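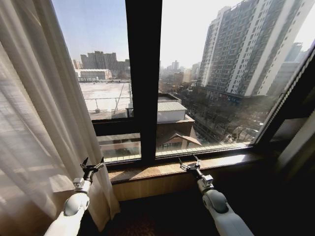
Ticket: Cold draft and whistle at window, unit 46
Building: Bovville Tower
Opened by: Resident portal
Status: Monitoring
Priority: Normal

Problem as reported
Whistling noise from the living room window when the wind picks up, worst after 11 p.m. Curtains move with the window closed. Resident has turned the thermostat up twice with no change in comfort near the glass.

Environment
Fixed upper pane, short lower pane, black crossbar between them. Glazing system by Terard. Ventilation unit is a Wostarix, wall mounted, trickle setting on.

Log, June

08:40 - Smoke pencil run along the perimeter. No movement at the upper pane. Smoke pulled inward at the lower left corner, directly under the crossbar.

09:05 - Ventilation unit switched off at the breaker. Draft drops but does not stop. Whistle not reproduced, wind too light.

09:30 - Gasket lifted at the corner with a plastic pick. Joint is butted and has shrunk back, gap visible. Same fault as the Hodoroagă block last winter, so checked the drain slots too. One blocked with sealant. Cleared.

10:15 - Pressure test, door fan in the hallway. Leak confirmed at the corner at 500 Pa. Nothing elsewhere on the window.

11:00 - Temporary fix: corner packed with backer rod and a bead of neutral-cure silicone. Curtain hems to be kept clear of the joint until it skins over.

14:20 - Retest at the same pressure. No smoke movement at the corner. Ventilation unit back on, trickle setting unchanged.

Parts
Replacement gasket, Terard part 88, ordered. Sold by the roll only, remainder to go to the store room on the service level. Silicone was van stock.

Notes for next visit
Cut the new gasket long and miter the corners - do not stretch it to fit. Do not seal over the drain slots. If the whistle comes back before the gasket arrives, reply on this ticket with the time of day and whether the ventilation unit was running.

Next action: fit gasket on delivery, then close.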